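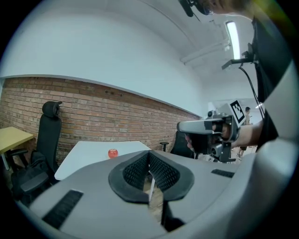
Prusard Handling Lab | Equipment Planning Group

Hello and welcome to our gallery page! Guadalupe Salinas asked us to put the equipment request somewhere everyone could find it, and since a list of part numbers makes for dull reading, we've put it together with a look at the work itself.

Hand-held grippers in use at the white table, with a red apple near the table's edge. The one held over by the chair has its square marker on top, and those markers are on our list too (they're cheap, but we do go through them, and it's so much nicer to have a spare sheet in the drawer than to wait on the mail).

Now, the money. Our request for the coming year is $3,512, and it covers 3 replacement finger sets from Bako, a box of cables, mounting brackets and a good sturdy case for carrying everything between buildings. We also asked Hatano for a price on a second set of grips, and theirs was kind enough to hold until August, so there's a little breathing room to talk it over.

Dayana Medrano is keeping the wish list this time around. If your project needs something, please send her the item, the supplier and the price with shipping included, even if you're only half sure you'll want it! Anything sent in by July 1, 2021 goes into the first order, and later requests will be held for the next one.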